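Let them break the pretend one first

I help out with the robotics club at Wistau, which sounds grander than it is. We meet after school in a room that smells of crisps, there are usually more opinions than laptops, and I've been at it long enough to have an opinion of my own. So, simulation. I think students should spend most of their first term in it, and I know plenty of people who'd disagree with me.

Živko Ristić is one of them. He runs the Wutach club and we've been arguing about this since February, mostly by email, mostly after ten at night when neither of us is at our best. His case is that kids join a robotics club to touch robots. Put them in front of a screen, he says, and you've given them a video game with worse graphics. He has a point! I've watched a new member's face drop when I explain that the arm on the monitor is the one they'll be driving until spring.

But think about what happens with a real arm and a dozen teenagers. One of them drives it. The rest stand about. Every mistake costs money or a long wait for a part, so the careful ones get even more careful and the bold ones get told off. In simulation they can all have a go at once, and they can be as daft as they like. Our Gata project (a pick-and-place task, nothing fancy) has had almost 1,000 runs, and 124 of those came from one student who refused to go home until she understood her own gripper code. I can't think how we'd have fitted that round a single machine.

The other thing I like is the clutter. When we started, I gave them a bare floor and a cube, very tidy, very dull. Then Milovan Bošković, who teaches art down the corridor and wandered in looking for an extension lead, asked why the robot lived in such a boring house. Fair question. Now the students fill the place with whatever they can find in the model libraries, at whatever size it happens to load, and the results are gloriously odd. They also learn more from them. A grasp that looks fine on a cube can be hopeless on something with a handle, and you only find that out by trying things with handles.

I'll give Živko this much: a simulator tells fibs. Friction is a guess, objects sink into each other, and a grip that holds all day on screen may let go in half a second on a bench. We had a girl in tears over that last year, and I don't blame her. So we do go over to hardware in the end, and I'd be cross with any club that didn't. I just want them to arrive with good habits – saving their work, changing one thing at a time, reading the error before shouting at it.

Cost comes into it too. The Matić cup asks 200 for entry before you've bought so much as a cable, and there are schools near us where that's the whole year's budget. A second-hand computer and some free software gets those kids through the door. I'd rather have them in, grumbling about the graphics, than not have them at all.

Živko says he'll try 2 weeks of it with his beginners. I've promised not to gloat until he's finished.

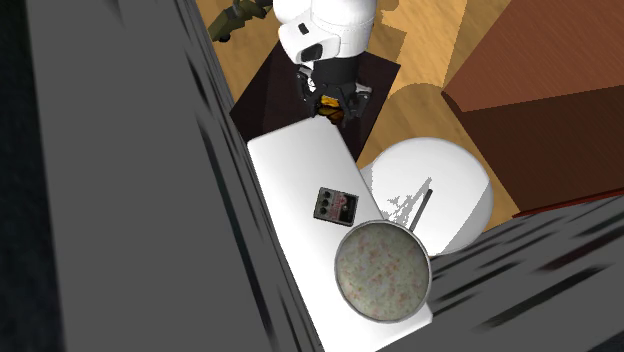
The Gata arm in simulation, gripper closed on a small orange and yellow object.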